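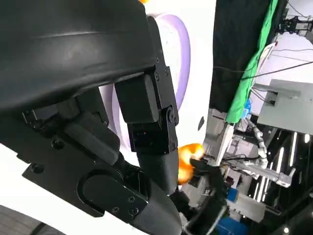 May, 4:40 p.m.
Roxana Paucar

Wood glue trial, second round. Pulled the clamps off the Pluda joints at lunch and left them on the rack with the Rengifo ones from last week. Not going to break anything until tomorrow, but I want to write down what bothers me before I have results to argue with.

The claim on the Pluda sheet is full strength after 40 minutes of clamping. Full strength compared to what? No wood species given, no moisture content, no glue line thickness. The test pieces in their drawing are long-grain to long-grain, and any decent glue will beat the wood in that direction. Our customers don't bring us long-grain failures. They bring us chair rails that let go at the tenon after two winters next to a heater.

So we are doing tenons. Maple, all from the same board, cut on the same setup. I checked the fit dry and threw out three that rattled. One more is tight enough that I think it scraped itself clean going in, and I have marked it with a T on the shoulder. If it comes out low, please don't let me talk myself into dropping it afterward.

Rengifo batch: 528 psi average on the first pull, by the gauge. I don't trust that number much. The gauge reads 112 with nothing on it some mornings and zero on others, and the last round was done before I thought to look. It may have been fine. It may be off by the whole 112, and then the difference we got so excited about over Rengifo and the old yellow glue goes away completely. I have crossed out the line on the whiteboard that says "Rengifo wins." Whoever wrote it can put it back when we have a zero reading for each pull.

The rep from Taltport called again about the shop humidity. His theory is that anything under the recommended range explains a weak joint. Fine, but he said the same thing last year about anything over it. I asked for the report behind it and he sent a brochure. It has a bar chart with no units.

Also, the humidity meter on the east wall disagrees with the one by the door. I moved them onto the same shelf and they still disagree, so it's the meters. Using the east one for now and writing down which.

Batch number on the Pluda bottle is 2631. Cap was already cracked when I opened the carton, skin on top the size of a quarter. I poured past it. Wandadside says their bottle from the same carton was normal, but they also said they hadn't opened it yet, so I don't know what that was based on.

To do before pulling:
- zero the gauge, write it down, every time
- cover the labels so I can't tell Pluda from Rengifo at the bench
- find the other half of the fixture, the pin is bent again
- photograph each break face before anyone picks at it

If Pluda comes out ahead I'd still want a set that has been through heat and cold a few times. A joint that is strong on day two tells me very little about a chair. The oven is free after the veneer job comes out, and I've put our name on the sheet.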